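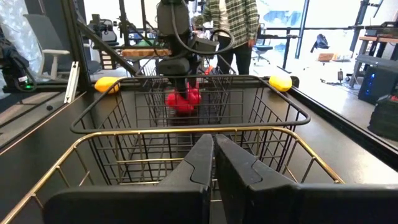 마르타 스텔마흐는 여름옷을 살 때 리넨부터 보지 말라고 했다. 지난번 글에 달린 댓글이었는데, 리넨 셔츠는 다림질할 마음이 있는 사람만 사야 하고 나머지는 면과 섞인 걸 사는 편이 낫다는 이야기였다. 나는 다림질을 거의 안 한다. 그래서 이번에는 그 말을 따라 보기로 했다.

원래 갖고 있던 리넨 셔츠는 2월 세일 때 로스홀름에서 산 흰색이다. 겨울에 여름옷을 사면 싸기는 한데 입어 볼 일이 없어서 몇 달을 옷장에 걸어만 뒀다. 막상 6월에 꺼내 입으니 어깨가 조금 컸고, 지하철에서 한 번 앉았다 일어나면 등판이 다 구겨졌다. 시원한 건 맞다. 다만 사무실에 입고 가기에는 애매했다.

이번에 새로 산 건 면과 리넨이 섞인 반팔 셔츠 2벌이다. 하나는 카드리치의 남색이고 하나는 스토르칸스에서 나온 옅은 회색이다. 남색은 칼라가 작고 단추가 촘촘해서 단정해 보인다. 회색은 품이 넉넉하고 길이가 짧아서 바지 밖으로 빼 입기 좋다. 둘 다 찬물에 빨아서 옷걸이에 걸어 두면 아침에 그냥 입을 만하다. 구김이 아예 없지는 않지만 일부러 그런 것처럼 보이는 정도다.

입은 횟수로 따지면 회색을 벌써 7번 입었다. 남색은 긴 회의가 있는 날에만 꺼낸다. 땀 자국은 회색 쪽이 더 잘 보인다. 이건 살 때 생각을 못 했다. 안에 얇은 민소매를 받쳐 입으면 좀 낫긴 한데 그러면 시원하려고 산 의미가 줄어든다.

바지는 작년 것을 그대로 입는다. 카키색 면바지 밑단을 약 2센티 줄였더니 로퍼와 길이가 맞는다. 동네 수선집에서 이틀 걸렸고 박음질도 깔끔하다. 새로 사려던 베이지색 바지는 장바구니에서 뺐다.

신발은 아직 못 정했다. 샌들은 회사에 못 신고 가고, 지금 신는 가죽 로퍼는 뒤꿈치가 닳았다. 루키안 레우첸코가 메일로 캔버스 소재 슬립온을 추천해 줬는데 발볼이 넓은 사람한테도 괜찮은지는 모르겠다. 신어 본 분이 있으면 댓글로 알려 주시면 좋겠다.

흰색 리넨 셔츠는 버리지 않고 주말용으로 돌렸다. 소매를 걷고 반바지에 입으면 어깨가 큰 것도 별로 티가 안 난다. 다음 글에서는 얇은 가을 재킷을 볼 생각이다.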